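Can a parallel gripper do pick-up chores yet? (blocks, bins, small parts)

Board: Manipulation and Home Automation
Thread status: open

kerf_and_shim
Posts: 585

Splitting this off from the vacuum thread because it was getting buried. The claim over there was that tidying small objects is a solved problem and the only thing holding back a household machine is price. I don't agree, and I'd like to keep the argument on specific tasks.

The task I have in mind is putting away children's blocks. It sounds trivial. The parts are rigid or nearly so, they have flat faces, and they fit in one hand. If a machine can't do this unattended, it has no business near a silverware drawer.

Soft blocks are the interesting case. The molded ones have relief on every side, a recess on top, rounded edges, and enough give that the width changes when you squeeze. A force setting that is right for hardwood will deform one of these. Go too light and the pads are riding on the high points of the relief with very little contact area.

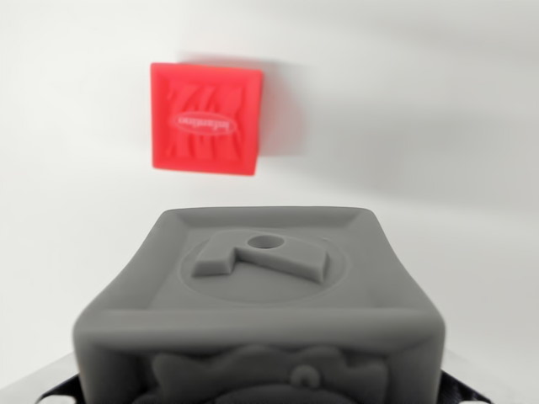
Reply 1
troltcombe_bench
Posts: 2

Work in a small assembly shop in Troltcombe. We have a two-finger unit on a feeder and I'd separate holding from finding. Holding a cube low on its sides, with a pad on each side, is fine. I would trust ours to do that all shift. Soft material helps, if anything. The pad and the part both conform and you get more friction than you would on hard plastic.

What costs us time is everything before the fingers close. Where is the part, which way is it turned, is there another part against it. In the shop we pay for fixtures so that the question never comes up. In a playroom you don't have fixtures.

Reply 2
medrano_loop
Posts: 3000

Disagree with the first post on relief. Raised figures are a nuisance for suction, since a cup can't seal over an embossed numeral or a hole. For two opposed rubber pads they are close to irrelevant as long as the pad is bigger than the feature. You are treating a suction problem as a general one.

Agree with the reply above about finding. I'd add color to the list. A saturated red block against a pale wall is the easiest target there is. Gray on light gray under diffuse light is poor, and plenty of simple segmentation will lose an edge where the shading on the part matches the shading behind it.

Reply 3
kerf_and_shim
Posts: 586

Fair on suction. I'll concede that one. But "bigger than the feature" is doing a lot of work. On some of these blocks the figure runs across most of the face. Then the pad is sitting on the figure, and the grip depends on where along it you landed.

Reply 4
skinmont_retrofit
Posts: 212

Pads matter more than this thread is giving them credit for. Most of the failed grasps I logged in Skinmont went away with a pad change and no change in software at all. Flat urethane was the worst. What I'd look for now is black rubber with a cross groove cut in the contact face, so you have separate lugs that can each move a little. A lug that meets a high spot gives way and the ones beside it can still touch.

Things I would check before blaming the planner:

1. Opening. The gap between the pads should clear the widest part in the bin with room to spare on both sides. If you are within a few millimeters, a small pose error puts a fingertip on top of the part.

2. Pad condition. Look at the lugs with the fingers open and nothing between them. Rounded corners are normal on this style. Torn corners or a glazed face are grounds for replacement.

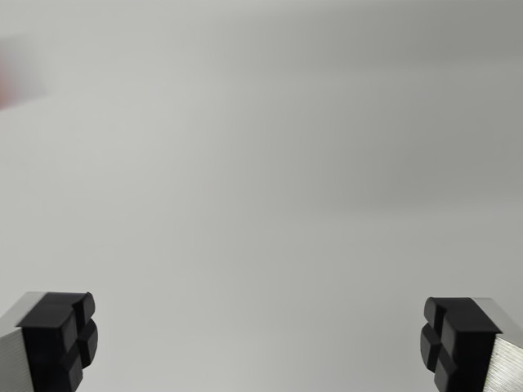 3. Parallelism. Close on a feeler gauge at the top of the pads and again at the bottom. If one end is tight and the other is loose, soft parts will squirm out toward the loose end.

4. Dust. Rubber in a house picks up lint quickly. Wipe with a damp cloth and let it dry before the next run.

Reply 5
troltcombe_bench
Posts: 3

Item 3 is a good one. We had a finger body with play in it and chased it through the vision settings for most of February before anyone put a gauge on it.

On item 1, wide opening has its own price. In a bin full of parts, wide fingers hit the neighbors. You get clearance on the part you want and lose it on the ones you don't.

Reply 6
medrano_loop
Posts: 3001

Which is why every demo uses one object on a bare table.

Reply 7
misanlow_dad
Posts: 41

I don't build these, I'd just like to own one. Is there a number for how reliable it has to be? My kids put out maybe a bucket of blocks an evening. If it misses a couple I can live with that. If I have to stand there and watch it, I'll pick them up myself.

Reply 8
skinmont_retrofit
Posts: 213

Misses are cheap if the machine knows it missed. The usual check is finger position after closing. If the fingers reach the hard stop, there's no part. If they stop early, there is one. With soft parts the threshold is less clear because the closed width depends on force, so set it from measured data on your own blocks and leave a margin. I use 6 trial closures per block type. More would be better.

The expensive failures are the ones that look like success. A block held by one corner will pass the width check and then drop in transit.

Reply 9
kerf_and_shim
Posts: 587

Another issue is the camera itself. With the camera at the wrist, the view moves whenever the arm moves. The fingertips travel with it so they stay sharp, and the block you want is what blurs.
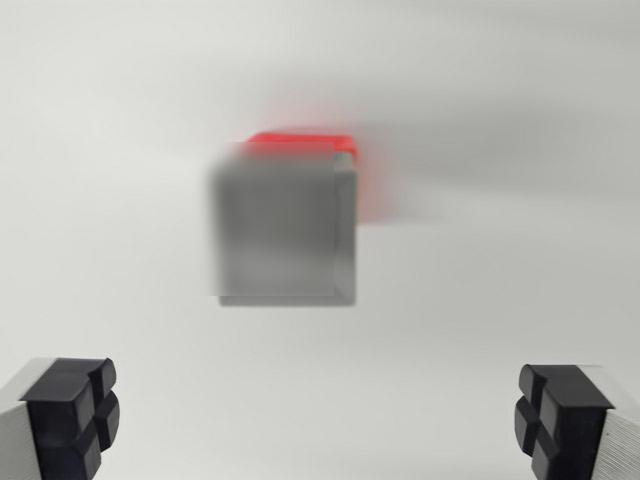

You can stop, let the arm settle, take a clean picture and then move. That works and it is slow. You can shorten the exposure and add light, which is fine in a shop and annoying in a living room after dinner. Or you can estimate from blurred input and correct on the way in. The last is what people do by hand, more or less, and it's where I think the current machines are weakest. A doubled edge on a cube gives you two candidate widths, and the wrong one puts a finger where the block is.

Reply 10
medrano_loop
Posts: 3002

Stop and look is underrated. A bucket of blocks is not a timed event. If it takes two hours while the house is asleep I don't see the objection, provided it's quiet. I'd sooner have slow and boring than a clever closed loop that needs retuning when someone swaps a lamp.

Reply 11
misanlow_dad
Posts: 42

Two hours overnight would be fine with me. Does it matter if the blocks are different materials? We have soft ones, wood ones, and some that came with a shape sorter.

Reply 12
troltcombe_bench
Posts: 4

Yes. Mixed materials means it either identifies the part and picks a force, or uses one low force for all of them. I'd start with low force and slow moves. Wood is slippery on dusty rubber, so see item 4 in the list.

My position on the original question: one known type of block on open floor, yes, now, with a patient owner. Mixed toys in a pile, no.

Reply 13
kerf_and_shim
Posts: 588

I can sign on to the second half of that. For the first half I'd want to see a full week with no one touching it. If anyone has a log like that, including the failures, please post it with the pad type and the force setting.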